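Comparative Politics 641
Handout 3: Referendums and what they are said to prove
11/12/2018

Start with the claim you will hear most often, that a referendum "settles" a question. I doubt it. A vote settles what the government has to say in public the next morning - the argument usually goes on for years, often between the same people.

Look at the wording first. "Should the country leave the union?" and "Should the country stay in the union?" sound like the same question. Campaigns spend real money fighting over which one goes on the ballot, so they at least don't think so.

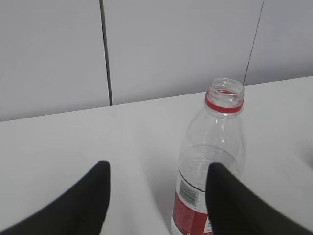 Ilse Diekmann

Turnout comes next. Some countries set a floor, and the losing side then has a good reason to stay home. When you read that a measure "failed," check whether it was voted down or simply missed the floor. Newspapers mix these up all the time.

Be careful with claims about border regions too. They get treated as one bloc by writers who have spent an afternoon there. Ask who was polled, and in which language.

For next time: read Clegg and Dillen, chapter 3. I find their case for second votes thin. Write up to 200 words on where it breaks down, or tell me why I'm wrong.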